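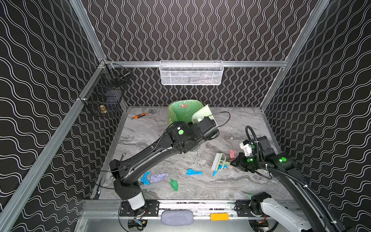
Cuaderno de taller – noviembre, miércoles

Adhesivo de contacto para cantos, segunda tanda

Sigo con las probetas que dejó preparadas Lorraine Doolan. Sustrato: tablero de partículas de 16 mm con canto de haya de 2 mm. Tres adhesivos: Grellus en bote, Usto en cartucho y el resto de cola blanca del armario como referencia. Doce probetas por adhesivo, numeradas a lápiz en la cara interior. Cinco quedan anuladas por rebaba de sierra, de modo que entran en ensayo 31.

Aplicación a las 9:20. Temperatura del taller 18 °C, humedad 41 %. Espátula dentada fina para el Grellus. El Usto sale demasiado espeso con la boquilla original; cortada en bisel un poco más arriba, mejora. Pendiente comprobar si el bisel deja más cordón en el arranque, porque en las dos primeras probetas rebosó por el canto y hubo que limpiar con espátula de plástico.

Tiempo abierto: 15 min para Grellus según etiqueta, 10 min para Usto. Con la cola blanca, prensado inmediato y 3 h con sargentos. Las mordazas de la izquierda aprietan menos que las otras. Marcadas con cinta.

Pelado a 90°

Dinamómetro a cero antes de cada serie. Valor medio en N, ancho de probeta 22 mm:

Grellus: 61 (mín. 54, máx. 66)
Usto: 48 (mín. 29, máx. 63)
Cola blanca: 70, con rotura de la partícula en casi todas

La dispersión del Usto no me gusta. Las dos peores son las que rebosaron, pero sin ellas la media solo sube a 51. Valentin Plattner propone lijar el reverso del canto con grano 400 antes de aplicar. Yo probaría primero con 120; un 400 sobre haya cierra más que abre. Se hacen ambos.

En el Grellus la rotura es adhesiva del lado del canto, con película continua en el tablero. En el Usto queda película en las dos caras, a manchas.

Pendiente

– Pedir a Werton otro rollo de canto, mismo lote si queda.
– Repetir Usto con lijado 120 y 400, seis probetas de cada.
– Kylie McPhee necesita el dinamómetro el viernes por la mañana; dejarlo cargado.
– Envejecimiento a 50 °C: falta sitio en la estufa hasta que salgan las muestras de barniz.
– Revisar el husillo del sargento 2, patina al final del recorrido.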